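Bremby Bedroom Set

Reference notes on bed layout and loose textiles, part of the Korkirside household series. Revised in February.

Contents

The set covers one bed against a white wall, with a fitted sheet, one blue cloth and the headboard. Folding stages are listed separately.

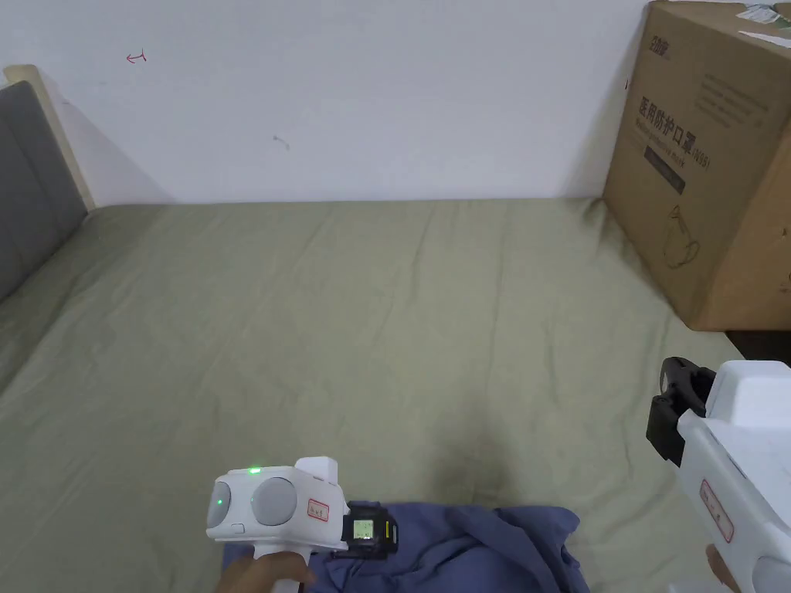

Fitted sheet, blue cloth and upholstered headboard.

Labels

sheet: the fitted layer, wrinkles included
cloth: any loose textile on top of the sheet, labelled as one item however it is bunched
headboard: panel and wooden edge together
box: cardboard carton, labelled by material and not by printed contents

Cloth outlines follow the outer edge of the folds. Overlapping layers are not split.
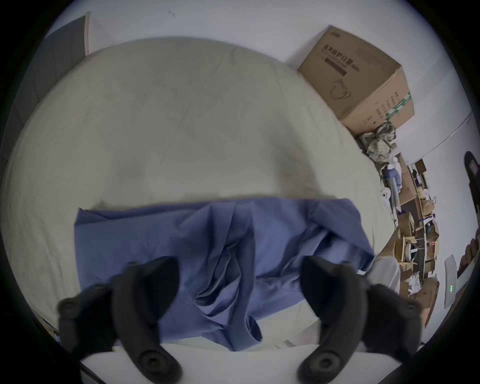
Known limits

Sheet colour varies between views and should not be used for matching. Roughly 6 per cent of cloth outlines await a second check.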